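Choosing a Wall Paint for the Reading Room in Trandodby

Project report, second year, Interior Materials
Submitted January 28, 2022

1. Background

The reading room in Trandodby is on the north side of the old school building. It has two windows and a high ceiling, and the walls were last painted in a yellow colour which has become uneven with time. The people who use the room have complained for several years that it is dark in winter. Our group was asked to study if a different wall colour could help, before any money is spent on new lamps.

The question was simple: how much more light comes to the reading tables if the walls are painted white, and does the type of white matter? We worked on this from the beginning of December, with a break for the holidays.

2. What we read before

Most of the books we found speak about reflectance, that is, how much of the light a surface sends back. A new white wall sends back much more light than an old yellow one, and this part was clear to us. Less clear was the question of gloss. Some writers recommend a silk finish because it is easy to wash. Others say that a matt finish is more restful for the eyes. We did not find a text which compared the two in a room with so little direct sun, so we decided to measure it ourselves.

3. Method

We bought two white paints. The first is called Oda and is matt. The second is called Flatov and has a silk finish. We painted large boards with them, two coats on each, and let them dry in the workshop as the tins instructed. The boards were then placed against the long wall of the reading room, opposite the windows, so that they covered the yellow paint from the floor to the height of a standing person.

The light was measured with a borrowed lux meter at the middle table. We measured at noon with the lamps switched off, first with no boards, then with the Oda boards, then with the Flatov boards. The order was changed every second time, so that the changing clouds would not always help the same paint. One of us wrote down the weather.

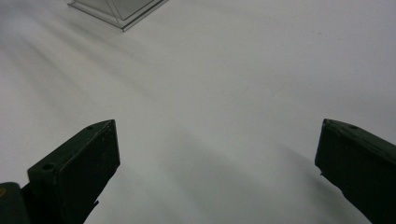

Plain white is harder to judge than we expected when we started. On a small colour card all the whites look the same, and in the shop we could not say which one was warm and which one was cold. A large white surface has no other colour inside it to compare with, so the eye gets used to it very quickly. When something dark green is in front of the white, as at the two lower corners here, the white is easier to judge. For this reason we also asked our testers to hold a dark object near the board before they gave their opinion.

4. Results

On the brightest day we read 1561 lux at the middle table with the Oda boards. With the yellow wall on the same day the value was 1000 lux. On a day with thick clouds the yellow wall gave us 700 lux, and both whites were clearly above this. The Flatov boards gave slightly higher values than Oda on clear days, but on cloudy days we could not separate them. We must say that the lux meter is an old one, and small differences should not be taken too seriously.

The opinions of the testers were more divided. Several of them liked Flatov at first, and then changed their mind when they sat down with a book. They said that the window was reflected in the board and that it disturbed them when they looked up. With Oda there were no such comments, although two persons found it a little "chalky".

5. Cost

Our budget for materials was 2000 kroner, and we stayed under it. Flatov is the more expensive paint, but it can be washed. For the lower part of the wall, where chairs and bags touch it, this is a real advantage. We also asked about a third paint, Thân, which was recommended to us in the shop, but it could not be delivered before the end of the project.

6. Discussion

We recommend the matt white, Oda, for the upper part of the walls and the ceiling. For the lower part we suggest the silk finish up to the height of the chair backs – the reflection of the windows does not reach the eyes there. The border between the two finishes should be covered with a thin wooden strip, otherwise it will look like a mistake.

There are some weak points in our work. We measured only in winter, and only at one table. The boards covered one wall, so the effect of painting the whole room is probably larger than our numbers show. It would be good to repeat the measurements in spring, with the same meter and at the same table.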